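Projects > Wallell > Progress reports

Home About Projects News Contact

Wallell: progress report, November

We've passed 2,262 usable demonstrations, and the hall has never been busier! Several people now record side by side with hand-held grippers, each at a separate table.
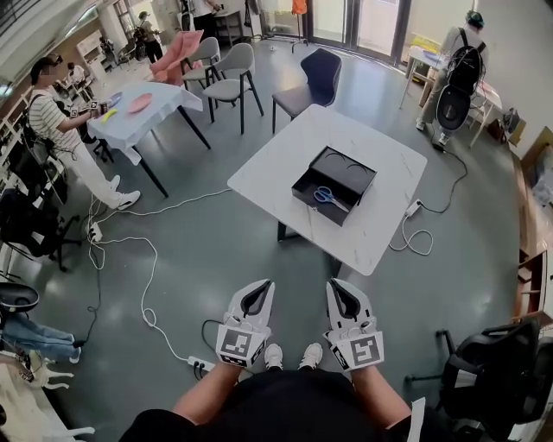
Tetsuya Sakai would like more failed grasps kept in the set, and he wonders if 600 is enough for the held-out test. We think he's right on the first point.

Scissors remain our favorite task — small handles, awkward angles, plenty of variety.
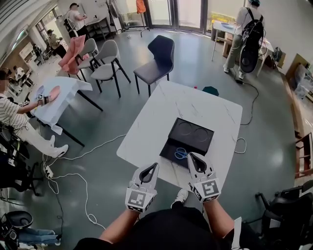

The next batch adds 185 two-handed examples, and Asuka Tamura has already rewritten the labeling guide for them.
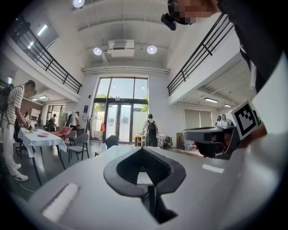

Recording in the main hall, gripper view.

Marker tracking is the part we're happiest with.
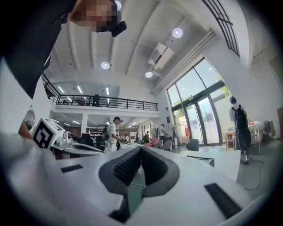
Training on the first 1,000 starts Wednesday, and we can't wait to send you the curves.

Rin Shibata

This site uses cookies. Accept / Settings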